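Every Saturday from nine until noon I help at the robotics club in the old school annexe at Drevley. I have done it for two years, and I have come round to an opinion some of the parents don't share. A school club should spend most of its time in simulation.

The parents' complaint is easy to understand. They pay 54 a term, and they expect to collect a child who has built something with wheels. Valentin Husar told me at the door in July that his son could play computer games at home. His son Ionuț was at that moment trying to place a gripper over a knife on a kitchen worktop, and had been at it for most of the morning.
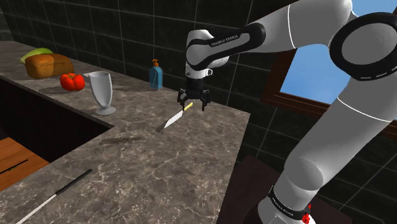

My own trade was toolmaking, and I learned it by spoiling metal. An apprentice was allowed a certain amount of scrap and after that people became short with him. The children have no such limit. The task has the arm going down over a knife with a yellow handle, fingers open, and there is a glass standing on the same counter. If they knock the glass over they load the task again. Dezső Bozsik, who teaches the younger group, reckons one pupil made 153 attempts in a term. No club budget would stand that with a real arm.

There is a fair argument on the other side. Simulated contact is too tidy, and a pupil can get the numbers right without ever feeling how heavy a thing is. Laurențiu Ilie makes this point every time we meet, and I agree with part of it.

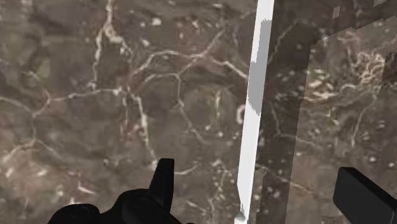

So we still keep the last half hour for screwdrivers and the two small Zoubi kits. What I won't accept is that the screen work is the easy part. Approach angle, finger width and when to close all have to be worked out and written down. Cornel Onu marks the notebooks, and he is stricter about them than any judge at the Zistov meet.

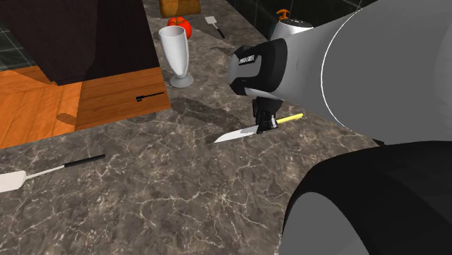 The knife task, with the gripper closed on the knife.

If the club gets more money next year I would spend it on better computers first.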